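ロボットの公開実演を見学するときの確認項目(洗濯物の投入作業)

投稿日:1/30/26 カテゴリ:自動化・ロボット/見学・展示 閲覧数:2083

投稿者:Cakitz

Etoteck の公開日に行き、双腕ロボットによる洗濯物投入の実演を見学しました。会場は Tanstead 棟の1階です。社内で報告書を書くことになったのですが、何を記録すべきだったのか、帰ってきてから分からなくなりました。次回は9月に同じ会場で開かれる予定で、もう一度申し込むつもりです。

当方は介護施設向けリネン設備の保守を担当しています。ロボットの専門知識はありません。産業用の多関節アームは工場で見たことがありますが、布を扱う機械を見たのは初めてです。

実演の課題は、かごに入った衣類をドラム式洗濯機に入れることでした。説明員の話では、扉の開放、衣類の把持、投入、扉の閉鎖の4工程に分けて評価しているとのことです。洗剤の投入と運転ボタンの操作は課題に含まれていません。
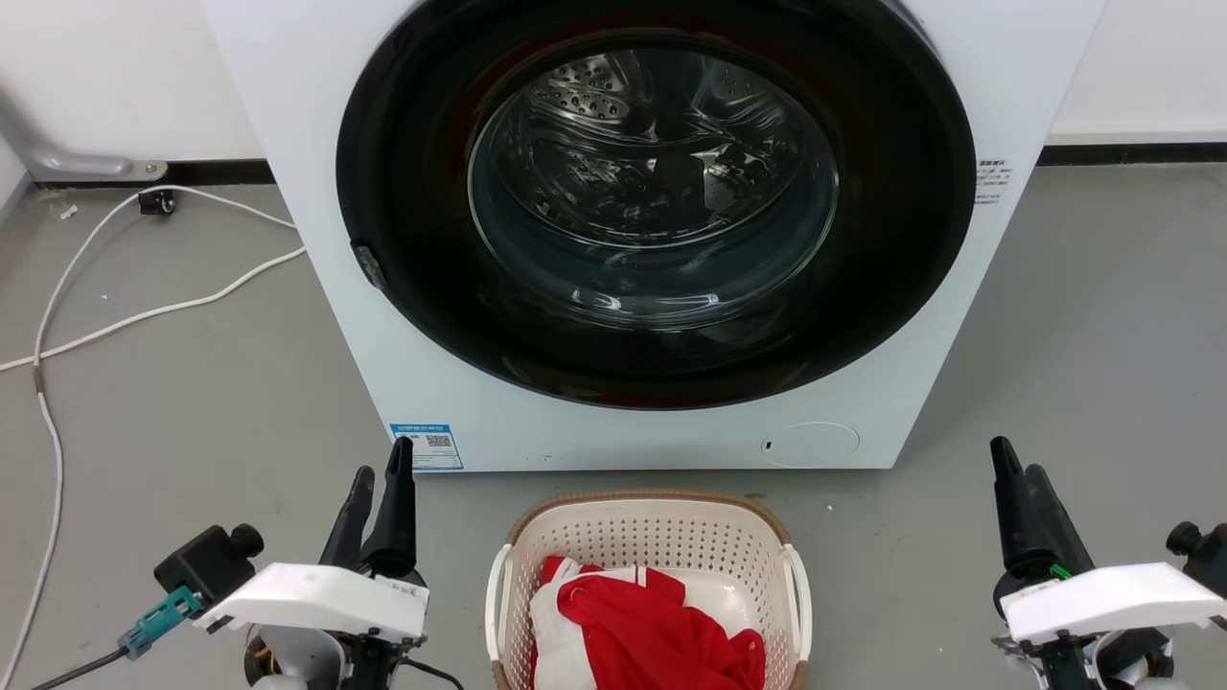

実演の作業位置。扉は閉、衣類はかごの中。

見学者は27人で、質疑の時間が短く、私は一つしか質問できませんでした。聞いたのは電源容量で、今思えばあまり意味のない質問でした。配布資料には「成功率70%」とだけ書かれており、試行回数も成功の定義も載っていません。

知りたいのは次の点です。

・成功率の数字をどう読めばよいか。報告書にそのまま書いてよいか。
・自律動作か遠隔操作かは、見ていて判別できるものか。
・保守担当の立場で、現場導入の可否に関わる項目は何か。

よろしくお願いします。

投稿者:布もの担当

衣類のハンドリングを評価する側の仕事をしています。順に書きます。

成功率について。定義のない成功率は報告書に単独で書かないほうがよいです。書くなら「配布資料による。試行回数、成功条件の記載なし」と併記してください。4工程に分けて評価しているなら、その70%が工程ごとの値か、通しの値かで意味がまったく変わります。仮に各工程が独立に70%だとすると、通しでは0.7の4乗で24%程度です。逆に通しで70%なら、各工程の平均は91%を超えている計算になります。主催者に問い合わせるときは、まずこの区別を聞いてください。

成功条件で揉めやすいのは次のあたりです。

・かごの中に一枚も残っていないこと
・扉のパッキンに布を噛んでいないこと
・床に落としたものを拾って入れた場合の扱い
・途中で人が手を出した場合の扱い
・制限時間の有無

写真を見ると、かごの側面は細かい穴のあいたプラスチックで、左右に白い取っ手が付いています。取っ手が使えるなら、かごごと持ち上げて傾ける方式も考えられます。一枚ずつつかむのか、まとめてつかむのか、かごを傾けるのかで、難しさも所要時間も別物です。どの方式だったかは必ず記録してください。

衣類のほうは、赤が白の上に重なってまとまっています。色の差が大きい組み合わせは、画像認識では境界が取りやすい条件です。同系色の衣類、たとえば白いシーツと白いタオルで試したかどうかは、リネン設備の方なら聞いておく価値があります。

自律か遠隔かについて。外から見ただけで断定はできません。動作の途中で不規則な停止や微修正が入るのは遠隔操作でも自律動作でも起こります。手がかりになるのは操作者の位置と人数で、聞けば普通は答えてくれます。「この試行で人の入力はどこに入りますか」という聞き方が確実です。開始指示だけなのか、失敗時の復帰操作も含むのかまで聞いてください。

洗濯機の初期位置も控えておくとよいです。機械と洗濯機の距離が毎回同じなのか、少しずらしても動くのか。床に位置決めの印があるかどうかも見てください。

投稿者:Giannakopoulos 設備サービス

保守の観点だけ補足します。

一つ目は機械が止まったときの手順です。非常停止の位置、停止後に指が開くのか保持するのか、再開に何分かかるのか。衣類をつかんだまま保持で止まると、扉に挟まった布を人が外すことになります。当社で立ち会った別の案件では、復帰に2回の再起動が必要でした。

二つ目は清掃口です。写真の洗濯機は前面の右下に丸いカバーがあり、おそらく排水フィルター用です。かごがそのすぐ手前に置かれています。常設する場合、フィルター清掃のたびに何をどかすのかを確認してください。据え付け図で作業者の立つ場所が消えている例は珍しくありません。

三つ目は床の配線です。壁際に電源プラグかコネクタらしい黒い部品と白いコードが見えます。実演なら構いませんが、現場で台車や移動式の機械が通るなら経路を決めておく必要があります。

四つ目は指先の消耗品です。交換周期と単価、現場で交換できるか。湿った布を扱うなら防水の等級も聞いてください。乾いた衣類の投入と、洗濯後の取り出しでは、重さも絡み方も違います。投入の実演から取り出しの性能は推定できません。

電源容量の質問は無意味ではないと思います。洗濯機と同じ回路から取れるかどうかは、施設側では必ず問題になります。

投稿者:tk_loop

動画を撮っておけば全部解決では。撮影可だったかどうか書いてないけど。

投稿者:Cakitz

ありがとうございます。静止画は可、動画は不可でした。

主催者に成功率の件を問い合わせたところ、70%は通しの値で、かごに残りがないことを条件にしているとの返答でした。試行回数はまだ回答待ちです。衣類を落とした場合は失敗として数えるそうです。

報告書には値と条件を併記し、試行回数は「確認中」としました。同系色の衣類、停止時の保持、清掃口の三点は9月の質問票に入れます。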